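The kettle is on, the spreadsheet is open, and I have promised Kalliopi that I will write all of this down before I forget how we got to these numbers. So get yourself a tea as well, because I do go on a bit!

As those of you who have been reading for a while will know, we've been putting together a second bench at the workshop for the arm to practise household jobs on: hanging things up, putting things away, all the fiddly stuff that a five-year-old can do while singing. The first bench was bought in a terrible hurry and I have regretted bits of it ever since (the table wobbles if you lean on it, and I am a leaner). This time I wanted a proper budget, written out beforehand, with Mulugeta going through it line by line and pulling faces.

We started with a ceiling of £930 for everything that isn't the arm itself. The arm we already had, so I left that out, although Mulugeta thinks I should put in something for wear. He may well be right. I have pencilled in £200 for spare fingers, pads and cables, which felt like a lot until I went back through last year's receipts and found how many little parcels from Trullik we'd had. Postage alone! If you are planning a bench of your own, please go and find your old receipts first. I had remembered the big things perfectly well and forgotten nearly all the small ones.

The table came next. Laltberg had a nice plain one in a pale colour and Skernano had one that was cheaper and darker, and I dithered over those two for most of May. Pale won in the end. I find it so much easier to see what's going on against a light surface, and we wanted the white cloth at the back as well, so it all goes together rather nicely.

Then the rack, which I thought would be the easy part and was the thing we argued over most. Yabsira wanted something made to measure. I wanted to buy one off the shelf, on the grounds that real kitchens are full of ordinary racks and the arm may as well get used to them. We had a good long talk over lunch, drew several things on the back of an envelope, and went for the black metal one with the square tubing. I'm very fond of it. There are pegs to hang things from and rails at different heights, so one rack gives us a whole run of jobs without buying anything more.

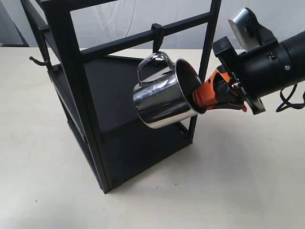

Mug on its way to the peg, with the orange gripper holding it from inside the rim.

Mugs, then. I had put down a silly small amount for "crockery etc." and Fasil Fikre (we have two Fasils, so full names it is) quite rightly asked me what the etc. was. We sat down and made a list, and once you start on a list like that it grows and grows. Steel mugs went at the top. They don't break when dropped, and they're shiny, and shiny things are a good hard test for a camera. A few china ones are further down for when we're feeling brave. The other Fasil, Fasil Abera, has offered to go round the charity shops for those, and I have given him £30 and told him not to come back with a teapot. He will come back with a teapot.

The one thing I nearly left out altogether was lighting. Our corner gets lovely sun in the morning and is quite gloomy by four o'clock, and a polished mug looks like a different object from one hour to the next. Two plain lamps from Nkuna went on the list late, and to make room for them I took out a second rack. I still think about that second rack, I must admit. If anyone has tried working with two side by side, was it worth the floor space?

With everything added up we came to £898, which leaves £32 in hand, and Kalliopi has already asked whether that could be biscuits. I've put it down as "sundries" for now.

Next on my list is storage for all these mugs and bits when they aren't in use. I have my eye on some stacking crates but haven't measured the cupboard yet, so if you know of any shallow ones with lids that stay on, do leave me a comment.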